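Open Day, Demonstration Room: Safety Checklist
Site: Riviere building, ground floor
Date of check: 21 November 2024
Checked by: Edit Jakab
Present: Kenta Sakai (Retadar), Gilles Lebrun

1. Emergency exit free and door opens fully
OK.

2. Extinguisher in place, seal not broken
OK. The inspection card is from August. Please keep the card turned to the front.

3. Visitor line marked on the floor
Not OK at first check. The tape was 80 cm from the demonstration place and we agreed on more in the last meeting. Kenta moved it before the second group. OK at second check.

4. Group size
Limit is 19 persons with the guide. The first group was larger, because two school classes came together. Agathe Gautier will speak with the reception desk.

5. Hand-held grippers: fingers and pads
OK. Pads are well fixed. Visitors may try the gripper only when a demonstrator stands beside them. Remind them to keep hair and scarves away from the fingers.

6. Cables
Partly OK. A cable that goes down to the floor must be fixed to the wall or the furniture. Gilles has the clips.

7. Glass objects
Comment: the glass jar stays on its pedestal and is not for visitors to touch. I would prefer a small sign in two languages.

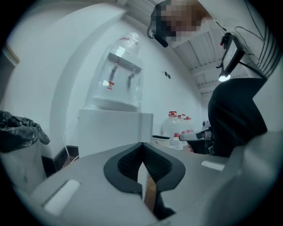 8. Headset microphone
OK. The voice was clear also in the back row. Clean the microphone between two speakers.

9. Containers
Every jug must have its cap closed during the visit. Labels must be readable. The list for storage is in folder 674.

10. Waste
Change the bag at noon and in the evening.

Open points: 4, 6, 7. Mathis Mallet receives a copy and answers me before the next visit.

E. Jakab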